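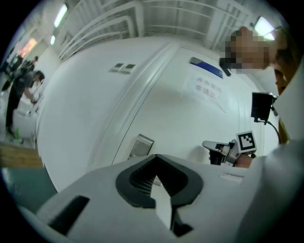
Progress report to the Grimov Small Works Fund
Project: Escobar Room storage, Holtville
March 21, 2018

Hello all, and sorry this is a fortnight later than I promised. I wanted to get the labels finished before I wrote to you and the labels took for ever, so you're getting a longer report than usual and I hope a more cheerful one than the last!

When I wrote in October we had your £1,000 in the bank, a room you could barely get across and a list of jobs that I'd written on the back of a delivery note. The delivery note has gone missing (I suspect it got filed, which would be a first) but I'd copied it out by then, and most of it has been crossed off.

What we said we would do

The application had four parts to it. Sort everything kept in the Escobar Room and find out what we own. Get the tall white unit working properly as a lockable store for the things that shouldn't be left lying about. Redo the notices and labels so that people can find things and put them back without asking me. And make a proper borrowing book. The first two are finished bar a bit of fiddling, the third is finished in English and nearly finished in Chinese, and the fourth I will come to, a bit sheepishly, at the end.

The sorting

This was the big one. I'd guessed we had a few hundred things in there and I was miles out. The final list runs to 1,968 entries, and that's with a box of brushes going down as one box and not as every brush in it. It includes paper, ink, brushes, scissors, cutting mats, the fabric, the lantern wires, two sets of stencils nobody remembers buying, and more masking tape than we could get through in a decade.

We sorted by what a session needs and not by what a thing is made of, and that has made much more difference than I expected. So the brush-writing class has its own run of trays with paper, ink and felts all together, where before you had to visit three different corners of the room to set up one table. The paper-cutting group were a bit doubtful at first, as they liked having all the scissors in one place, and they've kept one tray of good scissors as a compromise. I think they were right about that and I've since done the same with the good rulers.

A fair bit went. Dried-up ink, glue that had turned to toffee, a stack of card that had been under a leak at the old building and still smelled of it. Anything usable that we had too much of went to the after-school club downstairs, who were delighted with the tape.

The white unit and its door

You asked last time for a bit more on this, as it was the part of the budget you had most questions about. It's a big thing, the white unit, and it sits where everyone walks past it, so if the door isn't right everybody knows. When we started, the door shut but you couldn't rely on it staying shut, and it had dropped very slightly on its hinges so the seam down the side was wider at one end than the other. I'd priced up a replacement in the application and you very sensibly asked whether it could be mended. It could!

Juvlow sent someone to look at it in the new year and rehung the door in a morning. They also took the little metal fitting off, straightened it and put it back. The bill was a good deal less than replacing the unit, and the difference has gone into trays and label holders, as we agreed by email. The door now closes with a soft sort of thump that I find very satisfying. I've been told to stop demonstrating it.

We did lose some time here. The first visit was put off because of the snow, and then the key Juvlow cut for us was the wrong one, and the right one went to the other Holtville (there is another Holtville, and it gets a lot of our post). None of it cost us money but it did push the labels back, because I didn't want to put labels on shelves that might have to come out again.

The notices

Nearly everyone who uses the room reads English or Chinese and quite a few read both, so every notice was always going to be in two languages. What I hadn't allowed for was how much discussion there would be about wording. We went through nine versions of the one that asks people to close the door behind them. Nine! The early ones sounded like a railway company. The one we settled on is short and friendly, and the Chinese version was written by one of the brush class, who also told me kindly that my first attempt said something closer to "please shut up the cupboard".

The sizes have been sorted out too. The old labels were done by whoever happened to have a pen, and some were so small you had to put your nose on the shelf. The new ones are all one size, printed, and slotted into holders so that they can be changed when the contents change. I've kept a few of the older hand-done notices because people are fond of them, and I'm fond of them as well.

Still to do on this part: the Chinese labels for the lower trays and the sheet that says what goes where after the New Year things come out. That second one matters more than it sounds. The New Year decorations are the bulkiest things we have and every spring they go back in a different place, and every winter we spend a whole evening looking for them.

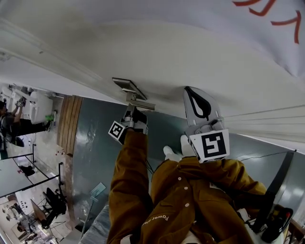 Is the small metal fitting going to be replaced with something heavier?

We're keeping the one we have for now, as Juvlow were happy with it once it had been straightened, and we'll look at it again in October when the room has had a full summer of use.

The money

Everything bought so far has come out of your grant and I have receipts for the lot, which I'll send separately as the scans are enormous. The main spending was on Juvlow's work, then the trays, then the label holders and printing. There is a small amount left over and I would like to ask whether we can put it towards a low stool with a rail. Several of our regulars can't reach the upper shelves safely and at the moment they either ask somebody taller or, worse, stand on a chair. It wasn't in the application, so I won't buy anything until I hear from you.

We haven't needed the extra you kindly said we could apply for, and I don't expect to.

How people are finding it

Better, is the short version. Setting up for the brush class used to eat the first part of every session and now people are writing within a few minutes of taking their coats off. Putting away is better as well — mostly. The one thing that still wanders is the fabric, because it comes in all sorts of lengths and doesn't want to live in a tray, and at the end of a long session it gets folded and left on top of something. I'm trying it rolled on cardboard tubes and so far the rolls have stayed put.

I had one complaint, which was that the room looks "a bit like a chemist's" these days. I took that as a compliment, though I don't believe it was meant as one.

The borrowing book

Right, then. The borrowing book isn't working. We made a lovely one, with ruled columns and a pen on a string, and people write in it when they take something and then forget it exists when they bring it back. So on paper we have lent out half the room, and when I go and look it's all there on the shelf. I've spoken to everyone about it and they all agree it's a good idea and then carry on as before.

What I'd like to try next is tags. Each thing that may be borrowed gets a tag on a hook, you take the thing and leave your name on the tag, and when you bring the thing back you wipe it off. It's cheap, we have card and string to spare, and you can see from the doorway what's out. I'll run it with the brush class first, as they're the tidiest, and let you know how it goes.

Before the next report

The rest of the Chinese labels, the New Year sheet, the tags, and a second go through the list to take out the things we've used up. I'd also like to have the hinges checked once more before the warm weather, as the door apparently used to stick in the summer at the old building and I'd like to know whether it was the door or the floor.

You're all very welcome to come and see it. The brush class would happily find you a seat and some paper, and the kettle is labelled in both languages. If you do come, please use the side entrance, as the front door is being painted and will be for a while yet.

With thanks and best wishes,
Escobar Room coordinator, Holtville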